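Moving the desk to the window side

2024-02-20

I have worked from home for 5 years now, and for most of that time I sat in the back room with the light on all day. The back room is cold, it faces north and the radiator only gets warm along the top. In the new year I decided I would try the front room instead, and I said I would write down how it went.

The main worry was noise. We are on the Clerham road, and between eight and nine the traffic queues back from the lights. The buses stop outside and sit there with their engines running. I had got used to the quiet at the back and expected to hate it. For the first week I did. After that I stopped hearing the cars, though I still hear the bin lorry.

The second worry was the desk. It is a Stikby, the long one with the drawers on the left, and it came up the stairs in pieces when we moved in. I measured the doorway and it would not go through whole, so I took the legs off and then had to find the bag with the hex key in it. The whole job took a morning. One of the drawers has stuck ever since, and I have rubbed candle wax on the runners with not much result.

What I had not thought about was how much the day would change. At the back I had no idea what time it was. I would look up and it would be dark, and I had missed lunch. At the front I notice the school run, then the post, then the quiet bit after two when hardly anything goes past. I stop for lunch now. I have also started finishing at a proper time – when the street lamps come on I save what I am doing and shut the laptop.

Heating has been cheaper as well. I only warm the one room during the day, and the January bill came to 98 pounds, less than the same month last year. Some of that will be the milder weather.

There is glare on the screen in the morning, from ten until nearly noon. I tried turning the desk side on to the window and that dealt with most of it. The curtain does the rest.

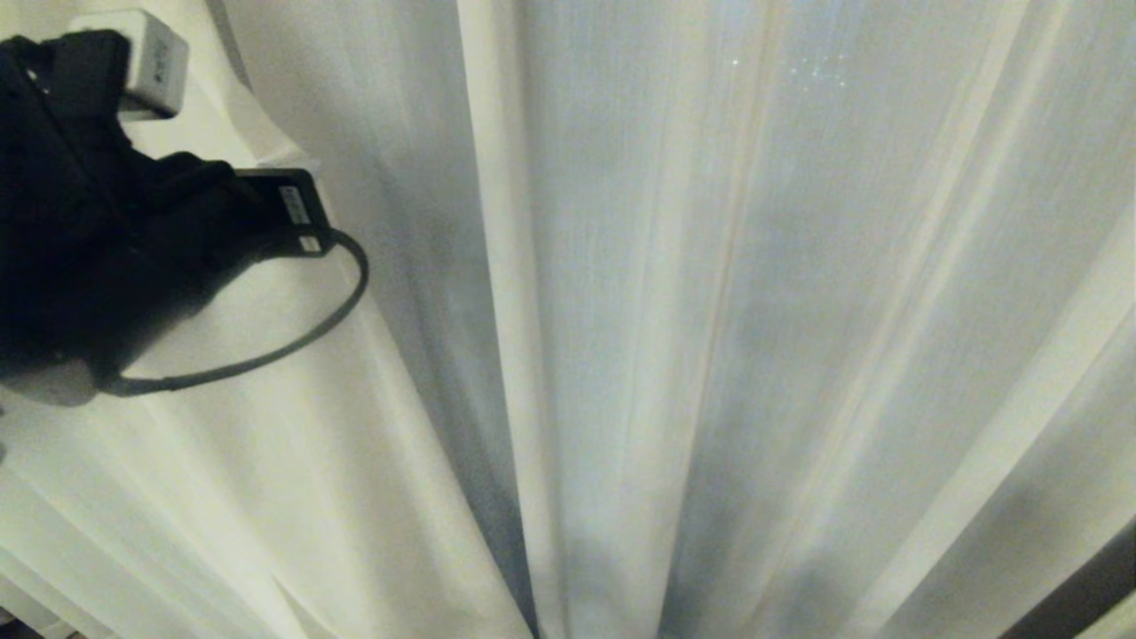 Dernis wrote in after my last post to say that side on is the only way to have a desk near a window, and that facing the street is hopeless for anyone who gets distracted easily. I think that is right. I had it facing the street for three days and got very little done.

I still need a longer lead for the lamp and something to go under the chair, as the floorboards are getting marked. I will look at both in April, when the back room gets painted and everything has to be shifted again.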